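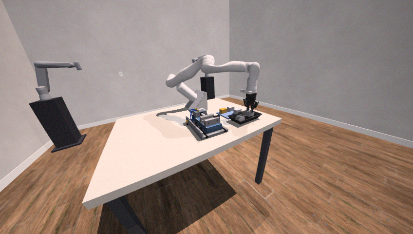 Vekside 884 Gas Pressure Logger

Clamp-on logger for natural gas lines, distribution side. Reads line pressure and temperature, stores both, sends over cell network. No hot work, no shutdown to install.

In stock, ships in 5 business days. Export orders longer, ask first.

What you get
Logger body, 2 straps, antenna, hex key, printed quick start. Battery pack included but not fitted.

Specs
Battery life: 8 years at hourly readings, less if you poll more often
Channels: 2
Warranty: 5 years, battery excluded
Housing: cast aluminum, gray

Firmware changed in March. Older units need the update before they will talk to the new gateway. Download is on the suport page, takes a few minutes per unit.

Not for LNG service. Not for hydrogen blends yet, testing still going on.

Bulk pricing for utilities and storage operators: Rahel Baumgartner, sales desk. Calibration certs and returns go to Lamai Chuensuk, put the serial number in teh subject line please.

Prices updated 20/10/2021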